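Slot demos should stay free, and stay honest

Typing this fast, between two other things, so forgive the mess.

Demo mode. The play-for-fun button. You open a slot in the browser, you get a pile of pretend credits, you spin, you close the tab. No account, no card, no email. For years that was the deal and it was a good one. Now it's going away, bit by bit, and I think players should make more noise about it.

Example. In August I wanted to try Zendamitz, the new one from Prundum. Gems, a volcano, a wizard who for some reason sells fish. Fine. I like a silly theme. Clicked demo, got a sign-up form. Name, phone number, date of birth, and a box already ticked for "offers." For a demo! Went to a second site, same form. Third site let me in but stopped me after 9 spins and threw up a deposit screen.

Nine spins tells you nothing about a slot. You don't see the bonus round. You don't learn wether the thing pays small and often or sits there like a brick for ages and then coughs something up. That second part is what people call volatility, and it matters more than the artwork, more than the music, more than anything in the press release. A high volatility game can eat a small budget before you've finished your coffee. You want to find that out with fake money.

I know the arguments for the wall. Igor Slanina, who has been reviewing slots a lot longer than me, makes the age one. A demo looks just like the real game, so a kid shouldn't be able to walk in off a search page. He's right about that. I have no problem with an age check. Check my age, let me play, forget me. What I got was a marketing form with an age field in it. Different animal.

Then there's the cost argument. Servers, bandwith, licenses. Maybe. I don't run a studio and can't see the bills. But a demo is also the cheapest ad you will ever have. Some of the games I still go back to, I met in a demo first. Sellance has kept its whole catalog open behind one simple age check and I end up trying pretty much everything they release. Most of it isn't for me. I still know their name, and I know which two I like.

Now the honest part. Sore spot. A demo should run the same math as the paid game. Same reels, same odds, same dull stretches. If your demo is tuned to be more generous than the real thing you're lying to people, plain and simple. I can't prove anybody is doing it. What I can say is that almost no game tells me, on the loading screen where I'd look, that the two versions match. One sentence. Put it there. "This demo uses the same math as the paid version." If you can't write that sentence I'd like to know why.

And the starting credits, while I'm at it. Zeman hands you 3330 of them and a default bet so small you feel like royalty. You spin forever and never feel a loss. Then a real session starts and the same person has a budget of 400 credits and the bet sitting at 5, and that's 80 spins if nothing lands. Totally different evening. Let me set my own demo balance! Let me type in what I would really bring, and let me run out. Running out is the most useful thing a demo can teach anyone.

People tell me players don't want that, they want to see the fireworks. Some do. Give them a button that jumps to the bonus round, label it clearly, done. The rest of us can have the slow version. I'd take a slow boring demo over a flashy one every time, and I'd trust the studio more for it.

So, my list, short. Age check only. No phone number. No spin limit. Same math, and say so. Balance I can set myself. None of that is hard, it's a settings menu and a line of text.

One more thing as I've been asked it a lot.
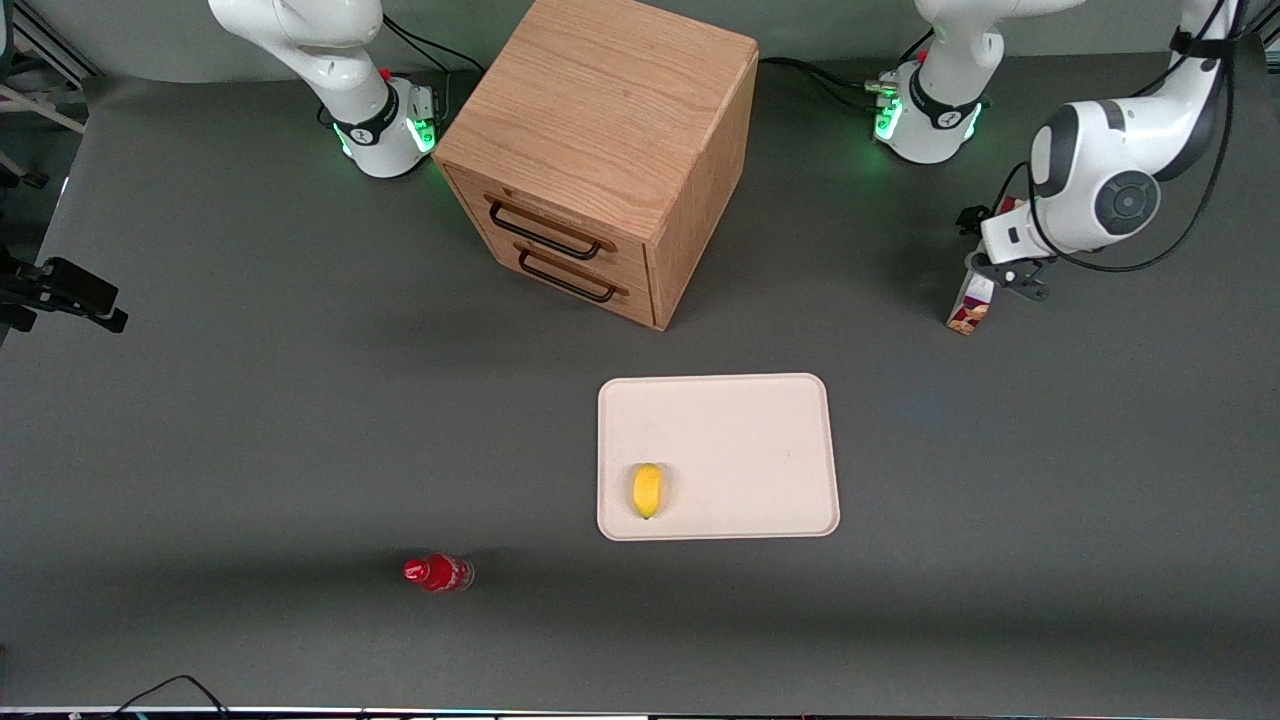
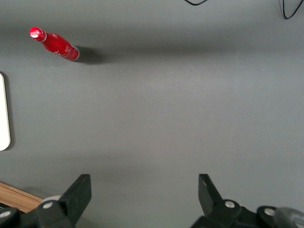
Does a good run in the demo mean the real game is due to pay me?

It means nothing for your next spin. Each spin is drawn fresh, demo or paid, and the game keeps no memory of what you won for fun. Use the demo to learn the rules and the pace, then decide if you want to play at all. Not playing is a fine answer too.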